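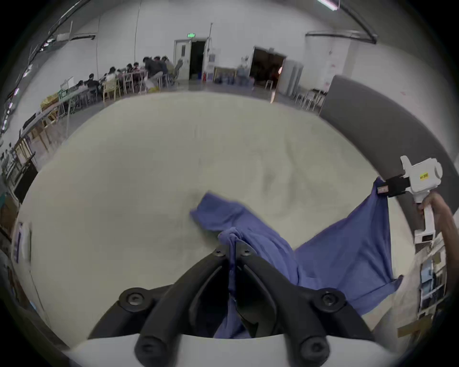
Slide 1. Blue cloth held by one corner and a bunched fold over the folding surface.

Speaker notes: Folding and Sorting Textiles in a Shared Hall
Kiri Tautahi, Mahuika Textile Reuse Programme

Good afternoon, and thank you to our hosts at Ploltenitz. My remarks will last 14 minutes, and questions will be taken afterwards.

Begin with the corners. Our written procedure asks that each cloth be taken up by two neighbouring corners and drawn out before any fold is made. A piece lifted from the middle gathers into a bunch and has to be laid down again. Creases should be eased out at this stage. Once a crease is folded in, it will still be there when the stack is opened.

(Pause. Ask who folds at home on a bed and who uses a table.)

The surface matters more than most sites expect. It should be pale, so that marks and loose threads show up, and wider than the largest item on the list. Where an edge hangs over the side, draw the cloth back before the first fold.

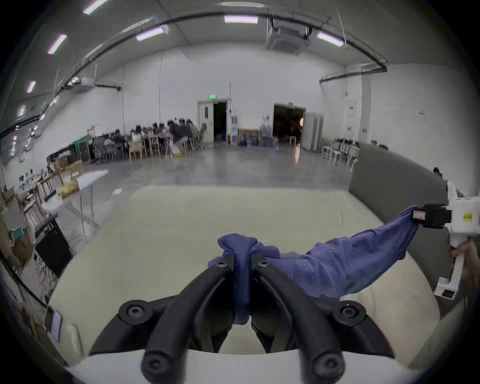 The next point concerns the hall itself. Few of our partners have a room set aside for textiles, and the folding area must share the floor with desks, deliveries and other people's work. We recommend that the route to the exit be kept clear at all times, and that finished stacks be moved to shelving before the end of each session.

In June the programme handled 1609 items over 44 sessions. Of these, 106 were returned for refolding, mostly large towels and sheets. The revised guidance therefore treats large items separately, with two people to each piece.

(Hand out the folding chart. Move to questions.)

Mahuika Textile Reuse Programme | Contact us | Copyright | Back to top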